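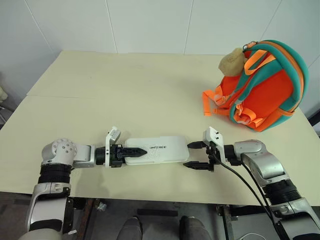 I'd been wanting to talk to somebody about packing for ages, properly talk, with tea, because I am dreadful at it. The woman I ended up with runs the bag room at Skirkholm, the outdoor centre up past Putham, and she asked me to leave her name out ("everyone up here knows it's me anyway"). She has been doing the job for nine years and she has opinions. Her first one is about tables. She won't pack on a bed and she won't pack on the floor, and what she wants is a plain, pale top with next to nothing on it, like the cream one with the seam running across it and a flat white UNITREE thing lying there, with an orange backpack and a beige plush behind. "If the table's got your post on it, your post is going on holiday," she told me. I laughed, and then remembered the council tax bill I once found in a tent.

She likes a pale surface for a practical reason too. Dark things show up on it, so the black sock and the black head torch don't get left behind, and she can wipe it down in one go before the next group comes through. Her table at home is a hand-me-down and far too small, she says, and she still clears it completely every single time — fruit bowl, candles, the lot.

We got on to numbers, which she writes in a hardback notebook. Last season 1,466 bags went through the bag room, out and back, and 764 of them came back with something in them that didn't belong to the person carrying it. Seven hundred and sixty-four! I asked what sort of something. "Spoons," she said straight away. "Gloves. One glove, always one. A very nice cheese, once, and I never found out whose."

So how does she do it? I'd expected a system with labels and little pouches, and she does own pouches (a set of Polix ones she bought in February and has already gone off, the zips are stiff), but mostly she lays everything out first and looks at it. Then she goes and makes a drink. When she comes back she takes away whatever she can't remember choosing. "I give people 60 seconds to tell me what a thing is for. You'd be amazed how long 60 seconds is when you're holding a hairdryer."

The bag itself comes last, and she opens every strap before anything goes in. She's fussy about straps. She lifts the bag and lets it hang for a bit, so the webbing drops and she can see which bits are twisted, and only then does she start on the sliders.

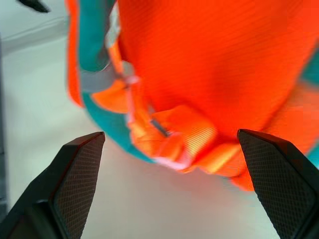

Orange with teal trim, and a small grey slider in among the straps.

Bright colours get her vote every time. I own a sensible navy rucksack, a Strebel, and I was told kindly but firmly that I'd lose it on a luggage rack or in a wet field. "Get an orange one. You can see orange from the minibus." She doesn't mind if the trim clashes, either, she thinks it helps you pick yours out from the other orange ones.

I asked about loose strap ends, which drive me up the wall. Roll them and tuck them, she said, or put a hair bobble round them, and don't cut them, ever, as you'll want the length back the first time you wear it over a big coat. She has seen people go at them with kitchen scissors the night before a trip. She got quite heated about it and we had to have a biscuit.

Before I left I asked what she takes herself for a weekend away. A jumper, spare socks, a book she won't read, a flask. "And an empty carrier bag, for what I pick up." I've cleared my own kitchen table since, and the navy rucksack is hanging off the back of the door with all its straps undone.

Posted 2021-07-17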